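# 参观记录:Trumodside 分拣实验室开放日

2023年3月16日,星期四

开放日下午一点半开始签到,地点在 Trumodside 园区西侧的旧仓库楼。我们从火车站坐公交过去,下车后还要沿着围墙走一段,路口没有指示牌,建议后来的人直接导航到园区西门。签到处发胸牌和一张单页日程,存包要另外排队。

主办方是 Dillow,做仓储自动化的集成商,规模不大,客户以中型电商和退货处理中心为主。当天参观分3个部分:先听介绍,再看输送线,最后看机械臂料箱抓取。每组十来个人,由一位工程师带着走。

介绍环节在二楼会议室,用了二十多分钟。内容主要是公司这几年做过的项目,其中讲得最细的是给 Lindqvist 做的退货分拣站。退货和新品出库很不一样,包装常常已经拆掉,软包、瓶子、带网眼的织物混在同一个箱子里,形状没有规律,条码也不一定朝上。他们的说法是,硬纸盒的抓取早就不算难题,现在大部分时间花在软的、会变形的东西上。训练和测试用的物品库里有超过2,000件东西,多数是从普通商店买来的日用品,每个季度更换一批。

输送线部分比较常规,扫码、称重、分流,和别处看到的差别不大。噪音比预想的低,站在旁边正常说话能听清。带队的工程师提到,他们的调度软件叫 Kanon,输送线和抓取工位共用一套任务队列,抓取失败的物品会重新排进队列,连续失败2次就转人工。

抓取工位在一楼最里面,也是这次参观我最想看的部分。工位搭得很实用,料箱放在木台面上,用夹具固定,机械臂从一侧伸进箱子里工作。工程师说料箱固定牢很重要,箱子只要挪动一点,后面的定位就要重新校准。夹爪用的是透明手指,可以从物品边上插下去,不必每次都从正上方夹。 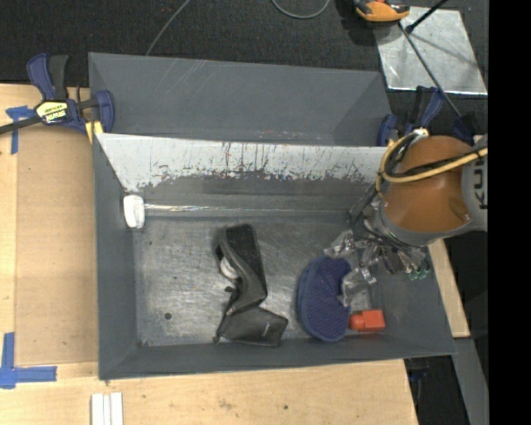

同组有人当场问,既然退货里软包这么多,为什么不直接用吸盘。工程师回答说吸盘他们也在用,另一个工位就是,但遇到网眼面料会漏气,表面起皱的软包也吸不稳,所以两种末端都留着,由 Kanon 按物品类别分派。提问的人接着说,他们自己仓库试过吸盘方案,夏天灰尘大的时候滤芯换得很勤,维护费用比报价时估的高。工程师没有反驳,只说这一项要看现场环境,报价前最好先做一周的实地测试。

关于成功率,讲解里给的数字是百分之97,指的是他们内部测试中允许重试之后的结果。我追问单次抓取的成功率,对方说不同品类差别很大,没有给统一的数。这一点如果要认真比较供应商,需要拿自己的货去测。

另外问到节拍。对方说目前抓取工位单独看还赶不上熟练工人,优势在于可以连续运行,夜班也能排上。换料箱仍由人工完成,下一步打算把换箱也接进输送线,4月会有一个新版本在客户现场试运行,具体是哪家没有透露。

安全方面,工位开动时参观者要站在黄线外,不能把手伸过台面。允许拍照,不允许拍控制柜和屏幕。

最后是自由交流,茶水间有咖啡和三明治。展板上的技术参数印得偏小,光线又暗,我抄了一部分,剩下的发邮件去要。资料袋里有一份 Kanon 的接口说明,英文版,只有几页,主要讲怎样和现有的仓库管理系统对接,我们组里负责系统的同事可以先看。

离场时间四点。返程公交班次少,我们在站台等了将近半小时。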